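Inthanon Astronomy Society
Minutes of the general meeting, October 2023

Present: Wichai Rojanasak (chair), Nusrat Sikder (minutes), Ekkachai Hemmin, Ita Costello
Apologies: Frans Bosman
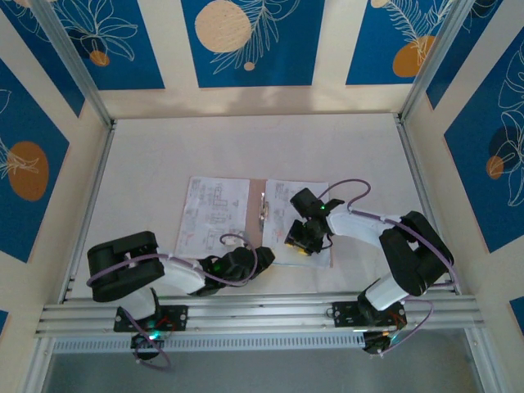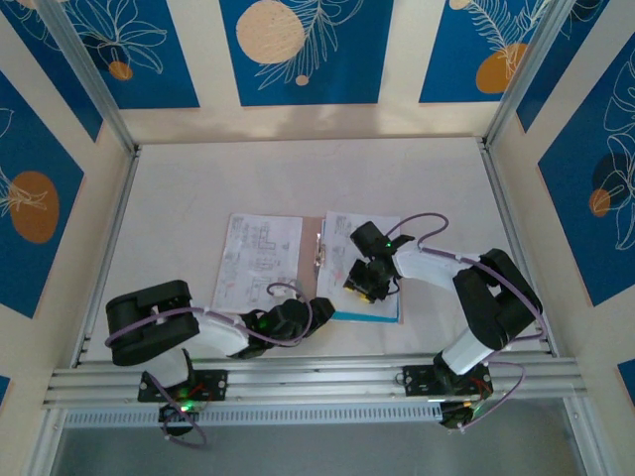
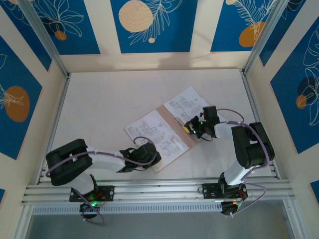 Patterned blue and cream walls, first and second pictures.

1. Minutes of the previous meeting were approved without change.

2. Meteor log. Ms. Costello reported 259 entries for the season – 50 of them from the Flindley site. Two entries lacked a time and were returned to the observers.

3. Radio receiver. Mr. Hemmin reported interference on the Dutine antenna after dark. Members agreed to replace the cable and repeat the test for 30 nights.

4. Talk on pulsars. Mr. Bosman's talk was moved to January. Ms. Sikder will inform members.

The chair closed the meeting at 9:30 p.m.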